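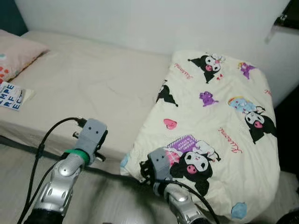
Issue 28

BROLTERWOOD AIRFIELD: JUNE NIGHT FLYING
Your questions

Updated Monday after the parish hall meeting. Will add more as they come in. If yours isn't here, email the station office and put NIGHT FLYING in the subject line or it goes to the general inbox and sits there.

When does it start?
First week of June. Transport aircraft and helicopters both. Flying from dusk, last landing planned for 1am. No flying Friday, Saturday or Sunday nights.

Planned for 1am, or stops at 1am?
Planned. Weather or a fault can push a landing later. We can't leave an aircraft up there. Take-offs do stop at midnight, that one is firm.

Why can't they do it in winter when it's dark at five?
They do. Nulldale squadron flew nights in January and February. Crews have to stay in date all year round, so some of it lands in summer when dark comes late. Not ideal for anybody with windows open.

How low?
Helicopters down to 200 feet inside the training area, which is the valley side between Cosgate and the reservoir. Transports stay a good deal higher apart from approach and landing. If you live under the approach you already know.

Will they come over Cosgate village?
Not on purpose. Village, school and the care home are marked as avoids on the crews' maps. An avoid means they route round it, it doesn't mean you won't hear anything. Sound carries up the valley with a south wind.

I have horses. Who do I tell?
Station office, before the end of May if you can. Atif Kakakhel keeps the livestock list. Give a grid ref or postcode, what animals, and dates if it's foaling or a show. Temporary avoids can be put on but not same day. Ring anyway if it's urgent and he'll see what can be done.

Does the list include dogs?
No. Sorry. Kennels and catteries yes, household pets no.

What are the bright lights dropping from the aircraft?
Flares. Small ones, part of the defensive kit training. Only over the range, they burn out before reaching the ground. Please don't dial 999, the fire service have been told. If you find any casing on the ground leave it alone and call the police non-emergency number.

My shifts start at 4am. Is there any help with glazing?
There's a grant scheme but it is run by the county not the airfield, and goes on a noise contour map. 1,788 homes are inside the line at present. Mitsuko Shimada has a copy of the map at the library, ask at the desk. If you're outside the line you can ask for a review, takes a while. Nothing will be fitted by June.

Somebody said foriegn crews are coming. True?
Yes, one visiting detachment, 6 aircraft, second half of the month. Same rules, same height limits, same midnight cut-off. They get the local briefing before they fly.

Can we watch?
From the public footpath on the north side, yes. Not from the lay-by on the Fallahi farm track please, tractors need it and last year there were words. No drones. No lasers, obviously. Torches pointed down.

Camera flash?
Rather you didn't.

How do I complain?
Time, place, what you saw or heard, which direction it was going. Registration not needed, you won't read it in the dark. Post, phone or email. You get a reply in writing. Complaints about height are checked against the flight records, and Sqn Ldr Anneliese Haberkorn signs off the replies herself.

Will my damages claim get paid?
Can't say on here. Broken glass, injured stock, send photos and the vet's bill or an invoice. Keep the orginals.

Will the nights change?
Might do. The next night's plan goes on the recorded line by 4pm. Fog usually cancels it.

Is there another meeting?
Yes, in the parish hall once the visiting crews have gone home. Date to follow. Braulio Cervantes is taking questions in advance at the post office, there's a box on the counter.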